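Lorora to Put Peels, Cores and Coffee Grounds to Work With Citywide Food Scrap Pickup

PRELODTON, August 2021 - The city of Prelodton has been throwing away perfectly good dirt for as long as it has had trash cans. Starting this fall, it will throw away a little less of it. Lorora, the compost company on Vestergaard Road, is opening its curbside food scrap pickup to every household inside city limits, after a pilot that began in April with 80 homes and a good deal of skepticism.

The pilot covered the streets between the river and the old cannery. Households were given a lidded pail, a one-page list of what goes in it, and a phone number to call when they disagreed with the list. Many did. Eggshells were the main topic of the first month, followed by tea bags, followed by a long and spirited correspondence on the subject of avocado pits. (Yes to all three, although the pits take their time.)

"We thought people would call about the smell," said Jennylyn Enriquez, founder of Lorora. "They called to ask if they could put in more stuff. One man wanted to know if we'd take his jack-o'-lantern. It was May. We took it."

Subscribers will pay $12 a month for weekly pickup. The price includes the pail, a replacement if a raccoon gets the better of it, and a bag of finished compost each spring for anyone who wants one. People who don't garden can sign their bag over to the Oltovach Community Garden, which has never been known to turn one down.
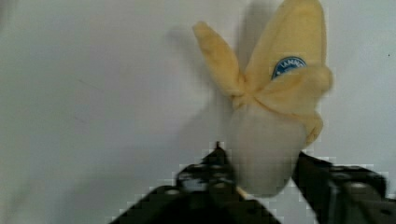
Ryan Naylor
Communications Manager, Lorora

Banana peels are a fair place to start, as they are what most people picture when they hear the word "compost." They also have a reputation they don't quite deserve. A peel buried whole under a rosebush is not a fertilizer plan. It is a peel under a rosebush, and the neighbor's dog knows where it is. Chopped up and mixed into a hot pile with dry leaves and wood chips, the same peel breaks down quickly and leaves nothing behind for the dog.

That mixing is most of what we do at the Vestergaard Road site. Trucks tip the week's scraps onto a concrete pad, where they are blended with leaves and brush from the city's yard waste program. The blend goes into long rows, the rows get hot, and our crew turns them on a schedule that pays no attention to holidays. After the hot stage the material is moved to the back of the lot to cure, then screened to take out sticks, stones and the produce stickers.

A word about the produce stickers. They are small, they are plastic, and they will outlive us all. We find them in finished compost looking as fresh as the day they were stuck on. If the new subscribers of Prelodton do just one thing for us, we ask that they peel the sticker off first and put it in the trash. Our screening crew would consider it a personal kindness.

Other things we have met in the pails since April include 18 forks, a set of house keys (returned), one half of a pair of reading glasses and a library book about composting. The forks are being held at the front office and may be claimed during business hours. No identification is required, but we may ask you to describe the pattern.

The wider program will begin with the pilot streets and move outward by neighborhood, with room for some 1360 households in the first year. Spots will be filled in the order that sign-ups come in. Apartment buildings can join too, with a shared cart in place of individual pails, as long as the building owner agrees and somebody picks a spot for the cart that isn't directly under a bedroom window. We mention this from experience.

What goes in: fruit and vegetable scraps, bread, rice, pasta, coffee grounds and paper filters, eggshells, nutshells, wilted flowers, and leftovers nobody is going to admit to making.

What stays out: meat and bones, cooking oil, pet waste, diapers, glass, metal, and anything labeled "compostable" that looks and feels exactly like a plastic fork. Our rows don't run long enough to break those down, whatever the package promised.

The pickup day will depend on the neighborhood and will be printed on the pail lid, where it should be hard to lose. Pails need to be at the curb by seven in the morning. Our drivers are patient people, but they don't ring doorbells.

Enriquez, who started the company with a borrowed pickup truck and the leftovers of three restaurants, said she isn't expecting the whole city to sign up at once.

"Some folks will wait and see what happens on their block," she said. "That's fine. We're in the business of waiting for things to rot."

Residents can sign up at the Lorora office on Vestergaard Road, at the Prelodton Public Library front desk, or at the Oltovach Community Garden on market mornings. Sign-up forms are also being mailed with the next city water bill. The forms are printed on plain uncoated paper and may go in the pail if you decide against it.

About Lorora

Lorora collects food scraps from homes, schools and restaurants in Prelodton and turns them into compost for gardens, farms and city parks. Finished compost is sold by the bag and by the truckload at the Vestergaard Road site. Bring your own shovel.

Media contact: Ryan Naylor, Lorora, Vestergaard Road, Prelodton. Site visits can be arranged for reporters on request. Closed-toe shoes are required, and older ones are recommended.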